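Home | Recipes | Regions | Data | About | Contact

# Alotis Soup Notes: README

Hello, and welcome! If you've landed on this page you probably care about soup, or you care about data, or (my favorite kind of visitor) you care about both and have a spoon in one hand while you scroll with the other. Alotis is a collection of some 800 soup recipes, typed up from community cookbooks, church supper leaflets, recipe cards and a great many handwritten index cards with butter on them. Every recipe sits in one plain table, one row per soup, so you can sort and compare them any way you please.

The idea started with an argument over chowder at a long dinner in Nekthorpe. One side of the table said that soup tells you where a cook grew up, and the other side said it only tells you what was in the cupboard on Friday. I still go back and forth on it myself, and I've now read an awful lot of soup recipes.
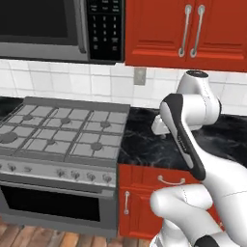 ## What's in the table

Each row has the name of the soup exactly as the cook wrote it, odd spellings and all. After that come the region, the source, the list of ingredients, the method, and the number of people it claims to feed. I kept the claims as they stand, even where one chicken is supposed to feed a whole wedding.

The columns are:

- `name`: as written on the card or page
- `region`: one of 31 region labels, picked from the list in `regions.txt`
- `source`: cookbook, leaflet, card or letter
- `base`: broth, milk, tomato, bean, fruit or other
- `ingredients`: separated by semicolons
- `method`: the cook's own words, lightly tidied
- `serves`: left blank if the cook didn't say
- `thickener`: flour, potato, egg, bread, cream or none
- `remarks`: anything scribbled in the margin, and please do read these, they are the best part!

Measurements are the messy bit. A "cup" in one leaflet is a teacup in the next, and plenty of older cooks wrote "butter the size of an egg" and left it at that. I didn't convert anything. You'll find the original wording in `ingredients`, and if you want tidy grams you will have to do that yourself (and I'd love to hear how it goes).

## How the recipes were gathered

The largest share came out of the Margaritis cookbook shelf, a long run of spiral-bound fundraiser books that I was allowed to borrow in batches of 30. The rest arrived by mail or were copied out at kitchen tables. Typing was done by hand. I tried scanning early on, but the software read "leeks" as "locks" so faithfully that I gave it up and went back to the keyboard.

Duplicates were a puzzle. Split pea soup turns up everywhere, often word for word, passed from one book to the next with a new name signed under it. I left these in, with a `see also` note in the remarks. If you are counting how popular a soup was, you'll want them. If you're counting how many different soups there are, filter them out first.

## Versions

This is version 3. The Diredgate recipes were added in June, along with a proper spelling list for noodles and dumplings, which had been a muddle from the start. Cold soups used to live in a separate file and have now come in to join the others.

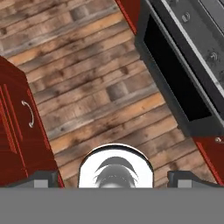
**Can I use the region column to say what people in a place really ate?**

Only loosely, I'm afraid. The region tells you where the recipe was printed or written down, and people move around and take their soups with them. Community cookbooks also lean toward the dishes folks were proud to sign their names to, so the plain weekday pot of beans is thinner on the ground than it should be. For a picture of daily meals, set this table beside diaries or grocery lists from the same area.

## Known gaps

Fruit soups are few, and most come from a single leaflet. Seafood soups from inland books often call for canned fish without saying what sort. A handful of cards were too faded to finish, and in those rows the missing words are marked with `[?]`.

## Using and sharing

Please help yourself. Cook from it, chart it, print it for your aunt. If you publish something, a line mentioning Alotis Soup Notes is plenty. Corrections are very welcome, especially from anyone who can explain what "company celery" is.

Related

- Alotis Bread Notes
- A short guide to reading old recipe cards
- Chowder, bisque or stew? Sorting out the names
- Dumplings by region

Contact | Copyright Alotis Soup Notes | Back to top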